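FOR IMMEDIATE RELEASE
Jan 6, 2023

Skevedley Opens Its Table-Setting Evenings to Everyone in Zindcombe

ZINDCOMBE – Skevedley, the small tableware and furniture shop on Perić Street, is delighted to announce that its table-setting evenings, which until now have been open only to customers who already had an order with us, will welcome anyone who would like to come along, starting in February. There will be 14 places at each session, and we would dearly love to see every one of them taken!

The evenings grew out of conversations in the shop. People would buy a bowl or a pair of chopsticks, then stay a good while to talk about where things ought to go when friends come to supper, and whether a placemat is worth the bother (we think it is). Before long Špela Hodžić, who founded Skevedley, was moving stock off the nearest table to show them.

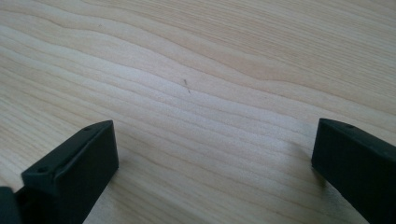 Our pale wood tables are a large part of the pleasure, and guests tend to run a hand along the grain before they have even taken off their coats. "I like to begin with the wood and add slowly," said Hodžić. "A plate, then a bowl, then a spoon, and then you stop and have a look. Most of us put out far too much, and I include myself in that, as my family will gladly tell you."

Each evening lasts two hours and is led by Hodžić together with Dumisani Gumede, who looks after the shop's tableware. The first half is given over to a single setting for soup or noodles, and the second to fitting in a few more cups when company is expected.

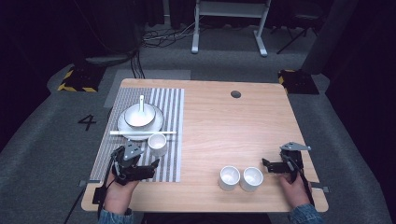
Gumede is especially fond of plain white pieces on a striped mat, and he will happily explain why to anyone who asks. "White dishes get along with each other even when you bought them years apart," he said. "The stripes give you a straight line to work from, so your chopsticks don't wander."

Places cost $60 per person, with soup and tea included, and children over 7 are welcome with a grown-up. Sessions are held upstairs in Room 205 of the Tarkuton Building, right above the shop – there is an elevator by the side door. Bookings can be made at the counter or by telephone during shop hours, and Vlasta Ionescu will be glad to help with dietary questions or large parties.

Media contact: Vlasta Ionescu, Skevedley, Zindcombe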